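Clearing and Setting a Small Table: Our Project Report

3 min read

For our spring project in the Sirnbridge practical design course, we looked at something most of us do without thinking – getting stuff onto a table and off it again. I wanted to know how much the layout of a small table matters, so we borrowed a room on Lisatgate for most of March and kept the furniture to a minimum.

The table we settled on is white and rectangular, with a little round cable grommet in the top (I kept wanting to park things on it!). The room has wood-plank flooring and a gorgeous red brick wall, and I got very fond of working in there.

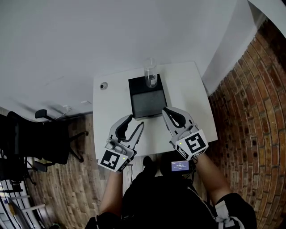 The clear cup at the back edge of the black tray.

Our notes ran to 3465 words before I trimmed them, and a lot of that is about the cup. Being see-through, it was easy to lose against a pale background, so I liked having something dark near it. The raised rim of the tray gave us a clear boundary too, and we argued for ages over which side of it counted as "put away." We planned 10 layouts and wrote up six of them, and each write-up took me about an hour – way longer than I'd budgeted.
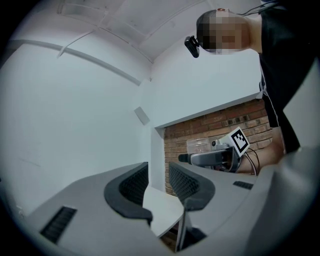

What I'd Change Next Time

I'd pick the layouts first and the objects second. I'd also try a second, smaller tray and a cup with some color in it, and I'd start the write-up in the first week.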